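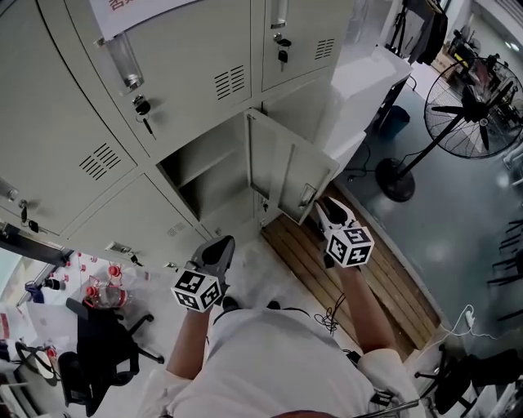 I will defend the gray metal locker to anyone who will listen, and my friend Freya Hollis has listened more than most. She thinks lockers make a workplace feel like a high school gym. She wants open cubbies with baskets, the kind you see in every magazine spread about "welcoming" offices. I've lived with cubbies. Our old place at Gellton had them for years, and all I remember is scarves sliding onto the floor and somebody's lunch leaning on my sweater.

A locker has a door! You close it and your mess is your own business. I love the little slotted vents (shoes need to breathe, and so do the rest of us), and I love a shelf inside, so a bag can go on one level and boots on the other without a fight. Give me a real key, too. I had one of those code locks at the pool and it wanted a new number every single visit, which I then forgot in the shower.

Keys do get lost, I'll grant Freya that. Maribel Castaño at my work has replaced hers so often that she now wears it on a shoelace. My own view is that an unclaimed locker should keep its key hanging in the lock, so a new person can walk up, swing the door open, see that it's empty and move in. Two minutes and you have a spot in the building. When I started out I was told to "just put your stuff wherever," and I carried my coat around until October.

And please, put something down on the floor in front. A slatted wooden mat is my favorite – it's kinder to stand on in socks than a cold hard floor, and it warms up all that gray steel. I paid 50 dollars for one at home and my husband thought I'd lost my mind. He stands on it every morning.

What I don't love is paper taped to the doors. One sign, fine. But signs breed, and the tape leaves that gummy strip you end up picking at with a thumbnail while you wait for a coworker to finish tying her shoes. Freya says cubbies don't have that problem, and she may be right, but I'm keeping my door.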